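Lozano Kitchen Supply
Home / Kitchen / Faucets and Taps / Kisteck Tall Pull-Down with Filter Tap

Kisteck Tall Pull-Down Faucet and Filter Tap, Chrome

Sold as a pair
Finish: chrome
Mounting: through the counter or the back rim of the sink
Holes needed: two
Warranty: five years on the faucet, two on the filter tap
Filter cartridge: not included
Availability: in stock, ships from Tinitbridge

Page last revised October 12, 2026

We held off carrying this set for a long time. The catalog copy that came with it used the word "revolutionary" for a faucet, and the word "spa" for a thing you rinse lettuce under. Lekik, the distributor, kept sending samples anyway, and eventually Gilang Tarigan put one in over his own sink, mostly so he could tell them no with a clear conscience. It's still there. So we sell it, with the notes below, and we've left the catalog copy out.

What it is

A tall arched kitchen faucet with a spray head that pulls down on a hose, plus a separate slender tap for filtered water. They go in side by side behind the sink. The main faucet does everything you'd expect from the old one. The small tap runs cold only, through whatever filter you put under the counter.

Both pieces come in chrome. There is a black version in the catalog, and we asked for a sample and didn't like how it looked after a few weeks with hard water, so we don't stock it. You can probably find it elsewhere.

The height

This is the main thing people buy it for, and the main thing people send it back for. A tall arch lets you get a stockpot under it without tipping the pot on its side. If you cook for a lot of people, or wash a lot of big pans, you'll notice the difference on the first night.

It also needs room. If you have a shelf, a rack, a window that opens inward or a row of things hanging on the wall behind your sink, measure up from the counter before you order, and then pretend to turn the faucet from one side to the other and see what you'd hit. The drawing with the dimensions is in the downloads tab. Please look at the drawing. Izzati Manurung handles our returns and she would like you to look at the drawing.

A tall faucet over a shallow sink splashes. No aerator fixes this completely, whatever the box says. With a deep basin you won't have much trouble if you keep the handle at half. With a shallow one, expect to wipe the counter in front of the sink every time you use it, and keep anything you want dry a good way back.

The pull-down head

There are two settings, stream and spray. You switch with a rocker on the head, and it stays where you put it. We like that. A lot of pull-downs drop back to stream every time you shut off the water, and some people prefer it that way, so try to remember which kind you are.

The hose comes down smoothly when it's new. It goes back up because a weight under the counter pulls it, and that weight has to hang free. If your cabinet is full of dish soap, bags and a trash can, the weight will catch on something and the head will sag out of its socket. About half the "broken" faucets we hear about are a bottle of floor cleaner in the wrong place. Clip the weight where the instructions tell you to, then clear a path for it.

The claim about the magnetic dock deserves a word. It is a magnet. It does hold. It holds less well once there's mineral crust on the ring, and you should wipe it now and then. Maximiliano Retamal, who has put in more of these than any of us, thinks a plain snap socket is just as good and costs less. We can't say he's wrong.

The filter tap

Here is where we'd slow you down. The tap itself filters nothing. It's a spout with a valve. What your water tastes like depends on the filter system you hook up to it, and that's sold separately, by us and by everyone else. If the picture in your head is that you open this box and get better water, please adjust it.

Questions worth answering before you buy:

Do you already have a filter under the counter? If so, check the tubing size against the sheet in the downloads tab. Adapters exist and they're cheap, but they are one more place for a drip.

Do you have somewhere to put one? Under-sink filters take up more of the cabinet than people plan for, and you've already given some of that space to the hose weight.

Does your water need it? Get it tested, or at least read the report from your water company. Plenty of customers have perfectly decent tap water and would be better off spending the money on a good cutting board. If all you want is to get the chlorine taste out, a pitcher in the fridge does that.

If you rinse a lot of fruit and vegetables, you don't need filtered water for the job. We get asked this a lot. Regular running water is fine for apples, oranges and tomatoes, and it comes out much faster from the big faucet. The small tap is slow. It's meant to fill a glass, and filling a pot from it will test your patience.

Holes

You need two, one for each piece. Many older sinks have three, and the leftover one needs a cover plate or a soap dispenser. We sell both. The soap dispenser in the Kisteck catalog is flimsy and we'd suggest the cover plate.

If your sink has only one hole, someone has to drill. Stainless steel can be drilled at home with the right bit and some care. Stone should go to a person who does it for a living. We've had customers tell us otherwise, and some of them have since bought counters.

Before you tighten anything, set both pieces in loosely and swing the faucet all the way around. The tap should be clear of the handle with enough room for your knuckles. This is easy to get right at the start and miserable to fix from the floor of a cabinet.

Living with chrome

Chrome shows water spots. It hides scratches fairly well and it wipes clean with a soft cloth and a little dish soap. Skip the scouring pads, and skip anything with bleach in it. White vinegar on a rag takes off mineral marks, but rinse it off afterward and don't leave it sitting overnight.

The bottom of the faucet collects grime where it meets the sink, more than you'd think, and a cloth doesn't get into that seam. A small stiff brush kept near the sink does. We'd say the same about any faucet.

What buyers have told us

"Bought it for canning season. The height is great. The instruction sheet is terrible, the drawings are tiny and one of them is upside down. Took me all afternoon and a phone call." Zahira Nair

"I like the faucet and I don't use the little tap much. If they sold it without, I would have gotten that one." Daryna Pavliuk

We agree with both. The instruction sheet is bad. Ours is in the downloads tab, typed up by Gilang after he did his own, and it covers the same steps in an order that makes sense. As for buying the faucet alone, Lekik says a single version will be offered in December. They said something similar last year, so we aren't taking orders for it.

Warranty, in everyday terms

Kisteck covers the faucet for five years and the filter tap for two. That means defects. It doesn't mean finish damage from cleaners, leaks at fittings somebody overtightened, or clogged spray holes. Keep your receipt. Claims go through us, and you don't have to mail the whole thing back, only the part that failed.

The word "lifetime" is printed on one side of the box. We've asked what it refers to and haven't had an answer we could repeat here. Go by the numbers above.

Who should buy something else

Renters who can't touch the plumbing. Anyone with a low cabinet or shelf right over the sink. Anyone with a single-hole sink who doesn't want to drill. And if your present faucet only drips, try a new cartridge first, which costs a small fraction of this and takes less time than reading this page.

For everybody else it's a solid faucet with a decent small tap next to it. A sink is where the whole kitchen ends up, with pots in it, fruit next to it and things hanging over it, and the faucet has to work in the middle of all that.

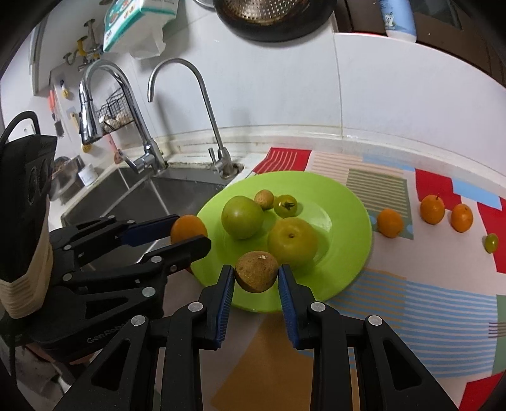

Spare hoses, spray heads and cover plates are listed under Parts. Check the hose length against your old one before ordering, and if the two don't match, call us first. Opened hoses can't be returned.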